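10 September 2020
Equipment planning, gripper cell

Went through the Buzatu quote again with Mebrat. Lead time on the parallel gripper is still open, they only say "after May stock is cleared," and May was a while ago. Asked for a date in writing.

Where the budget stands:
Arm: keep the one we have. No second arm this year.
Gripper: one Buzatu unit plus one spare set of fingers. Fingers are the part we wear out.
Wrist camera: 2, one mounted, one on the shelf.
Cables, brackets, e-stop box: from Garero, same order as the bench.
Compute: 4 cards requested, expect to get 2. Grigore Ene wants all four for the sim runs and will write the justification himself.

Stroke is the open question. The short-stroke version is cheaper but 100 mm is the least I would accept for round produce plus some slack on approach. Mebrat Hailu thinks we can live with less if we drop the large items from the set. I don't want to drop them before the order is in, the Gratville people will ask for them.

Plan is to settle stroke and finger shape in sim before signing. Grigore has 162 grasp runs queued on the cluttered layout, wrist view only, default finger geometry. Clutter matters more than I allowed for in the spring estimate. The single-object runs say nothing about clearance next to a neighbor. 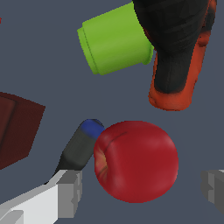

Sim, wrist view. Apple between the fingers, marker against its upper left side, green cup on its side behind.

Boxy finger tips are a concern with something lying right up against the target. Narrower tips are a custom part at Buzatu, priced separately, not in the current quote. Get that number before the Borthorpe review.

To do
- written lead time, both stroke versions (me)
- custom tip price (Mebrat)
- rerun the queue with tips narrowed, same seeds (Grigore)
- move the shelf camera to next year if the tips cost more than the spare fingers
- check flange adapter, old drawing may be wrong revision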